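To: casard-robotics list
Date: 8 July 2018
Subject: Re: Apple task, who has the latest numbers?

On the Casard list, the Meltora team wrote:
> Are you still training on the fruit and plate thing? We're
> stuck at 2 kinds of fruit and our hand squeezes too hard.
> Also, is the left hand supposed to help or not? The rules
> are no use to us there.

Hi all,

Yes, still on it! We're up to 1,435 recorded tries in the Nudbridge club folder, and I sat through way too many of them this weekend with a bag of chips. The squeezing drove us nuts too. What helped was coming in from the side and getting the fingers under the apple before closing — the grip can stay pretty light that way. 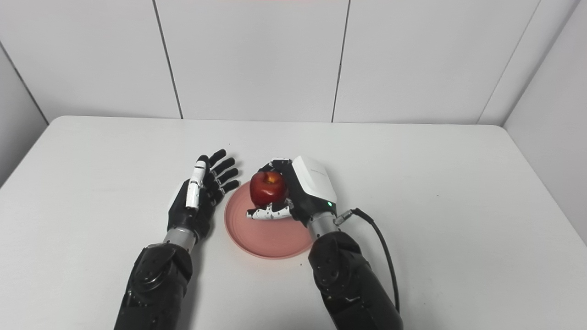
Right hand with the apple over the plate, left hand open at the rim.

On the left hand, we read the rules as "may help", so ours waits by the plate with the fingers open. Setiawan has theirs parked way back and they do fine, so take your pick. Just watch your cable on the right side, we lost 4 runs to a loose plug and I was so grumpy.

The time limit is still 90 seconds as far as I know, and the final is in November, so there's room to mess around. Could somebody from Setiawan post their grip settings again? I deleted that email — sorry! — and the archive link gives me a blank page.

See you at the next open lab,
Nudbridge robot club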